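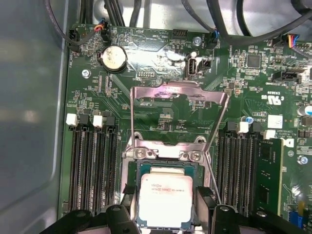

# Xeon E5 swap in a Trastau tower: single DIMM, socket check, chip storage

**ngau_a** wrote:

Board is from a Trastau 802 workstation, single socket, 800 W supply. Symptom after the CPU change: fans at full speed, no video, no beep codes. It ran on the old chip with all slots filled. I stripped it down to one stick, in the slot at the far right edge of the right bank. The left bank is empty.

The replacement E5 cost $141 from Sutanto Surplus, pulled and tested according to the invoice. Load plate is up and I am about to reseat. Two questions before I close it:

1. Is the outermost slot valid for a single stick on this board? The label inside the side panel is gone.
2. Does the coin cell need to come out for a CPU change, or is the clear jumper enough?

Aisyah Ngau

## Reply 1

**pinfield** wrote:

Check the silkscreen next to the slots. On a board with two banks, the slot to fill first is often marked by latch color. Yours has white latches and black latches, so start with a white one and work through them. Do this before you touch the battery.

On the cell: unplug the supply, pull the cell, wait, refit. There is handwriting on yours. If that is an install date, and it is more than a few years back, replace it anyway.

What do the socket contacts look like under a raking light?

## Reply 2

**oldsocket** wrote:

Disagree on order. Battery first. It takes a minute and does not involve the memory at all. If the stored settings are from the old chip, every slot test you run before clearing them is suspect.

Also, where does the chip sit when it is out of the socket? Half the bent contacts I see come from people balancing it on the edge of the case.

## Reply 3

**ngau_a** wrote:

Contacts look straight from all four sides. The chip goes into a holder mounted under a plate.

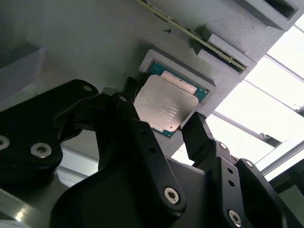

*Xeon in the gray holder, small screw hole in the plate next to it.*

The pocket has raised walls and the package is handled by its edges. Pads are not touched.

## Reply 4

**pinfield** wrote:

Is that holder 3D-printed? If so, what filament? Ordinary PLA is an insulator and will hold a charge. I would keep a chip in a dissipative tray, or in the clamshell it shipped in.

## Reply 5

**oldsocket** wrote:

For the length of a reseat, with the case grounded, I do not consider it a practical risk. Long-term storage is a different matter.

## Reply 6

**ngau_a** wrote:

PLA, yes. I will move to a clamshell for storage. Cell pulled for 19 minutes and refitted, no change at that point. Chip is going back in now. There are still faint marks on the heat spreader from the last paste. 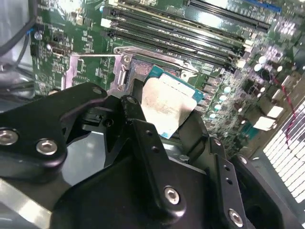
## Reply 7

**pinfield** wrote:

Clean the top before the new paste goes on. Isopropyl and a lint-free wipe. The Lendholm pads work too but leave fibers. Match the corner marker on the substrate to the one on the socket, and let the chip drop in level. No sliding.

## Reply 8

**ngau_a** wrote:

Cleaned, reseated, lever down. Stick moved to the first white-latched slot in the left bank. It posts. Memory count is correct and the new CPU is identified in setup.

I changed the seating and the slot in the same pass, so I cannot say which one fixed it.

## Reply 9

**oldsocket** wrote:

Put the stick back in the outer slot and power on. If it fails, you have your answer.

## Reply 10

**ngau_a** wrote:

Fails in the outer slot, posts in the white one. Slot order it is. Rest of the memory goes in tonight, using the population table from the Prenon manual archive.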